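Taking a Desktop Apart: Notes for Session 4

Hulme evening course in computer repair and reuse
9 min read
13 shares | 3 comments

These notes go with the second half of the bench work. If you missed the first half, borrow somebody's handout and read the part about mains leads before you touch anything. Neville Hollis taught that session and took the view that a class should be slightly frightened by the end of it. I share the view, although I have a softer voice.

Last time we got as far as opening the case. Opening the case is the part that makes people feel clever. The part after it, where you decide what comes out and in which order, is what the course is for.

What you are looking at

Desktop towers were built by people who assumed that someone, some day, would have to mend them. You will grow fond of this once you have met a modern laptop. Most of the machines we get are office towers of a decent age, and once the side panel is off you can see nearly everything with the tower lying flat. Lay it down. Every term somebody works on one standing up, and every term something rolls under the board and has to be fished for with tweezers.

Learn the inside as four districts.

The power supply sits in a rear corner and has a label on it giving its ratings. Read the label. Do not open the box underneath the label, this week or ever. The capacitors in there can hold a charge well after the plug has come out, and they are not interested in your enthusiasm.

The motherboard is the large flat board that everything else is introduced to. On it you need to find the processor socket, the memory slots and the expansion slots. Memory slots have a latch at the end, usually at both ends. Expansion slots come in different lengths, and the lengths mean something, so a card that doesn't fit is telling you the truth.

The drive cage is at the front, and holds whatever discs the machine has, or had.

The cables are the fourth district and behave like weather. They lie over the top of everything you want to reach.

Colour as a language

Case makers have long had the decent habit of colouring the bits you are meant to touch. On many office machines the tabs, rails and clips that release a part are blue, or green, or some other colour that doesn't occur in plain steel. Find the coloured plastic before you find the screwdriver. Alfie Sugden spent most of an evening last term unscrewing a drive cage that would have let go of its drive for the price of a gentle squeeze. He has asked me to stop telling people this.

The habit has limits. Data cables and slots are also made in bright colours, and those colours are mostly the maker's own business. A blue slot is a slot. Squeezing it achieves nothing.

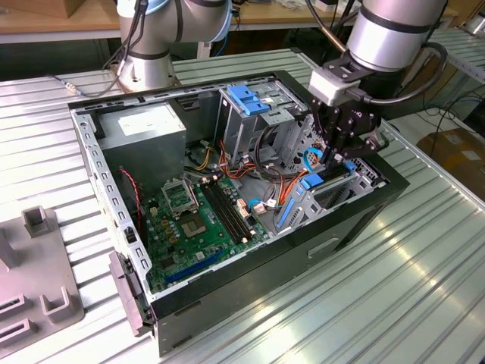 Fig. 3. Side panel off, processor socket open. Blue tabs and drive clip on the cage, right; a blue SATA cable and a blue expansion slot that are no part of the release gear.

Order of work

1. Sketch or photograph the cables before you move any. Everyone skips this and everyone regrets it by the tea break.

2. Unplug the data cables at the drive end first. Pull on the plug. A SATA plug may have a small metal spring that wants pressing, and if it resists you, look again before you pull harder.

3. Unplug the power leads. The wide one on the board has a clip along its side. Press, then rock it out along its length. It will feel stuck. They all do.

4. Release the drives. Squeeze or lift the coloured part, keep it held, and slide. If one side moves and the other doesn't, push it back in and start again with both sides free. Forcing it bends the rail, and spare rails are rarer than spare drives.

5. Take out the memory. Open both latches and lift the stick by its edges. It goes in an antistatic bag, and the bag goes in the tray marked with your bench number. Your shirt pocket is not a tray.

6. Leave the processor until you have been shown. If you find the socket empty, look at it and admire it, then close the bracket gently and keep your fingers and your sleeves out. On some boards the contacts are fine pins standing in the socket, and one bent pin makes an ornament of a motherboard.

The front bezel

The plastic face on the front of the tower comes off too, usually with latches along one edge and hooks along the other. Work out which is which before you lean on it. Undo the latch side, swing it away and lift. Done the wrong way round it makes a noise like a dropped biscuit tin, and Jordan Garside keeps a drawer of the results if you would like to see them.

Edges

Cases have sharp edges. The smart ones are folded over, the cheap ones aren't, and you learn which kind you have with your knuckles. Plasters are in the blue box by the door. Bleeding on a motherboard is bad for both parties.

Wiping and sorting

Any drive you take out is treated as full of somebody's private life until it has been wiped and signed off. Put it in the Transka crate, label outwards. Celina Stępień does the wiping between sessions and would like me to mention that "probably blank" is not a label.

Tested memory goes to the shelf. Untested memory goes in the tray beneath it, where there are currently 18 sticks, all awaiting a person of character.

For next time

Read the section on refitting, which is this one backwards with more swearing. Bring your cable sketch. Pick one coloured part in the machine you worked on and write two or three lines on what it releases and how you could tell. If your answer is that you pulled it and something came off, write that, and say what came off.

Domingo Acuña
Room open for practice from 4 in the afternoon.

3 comments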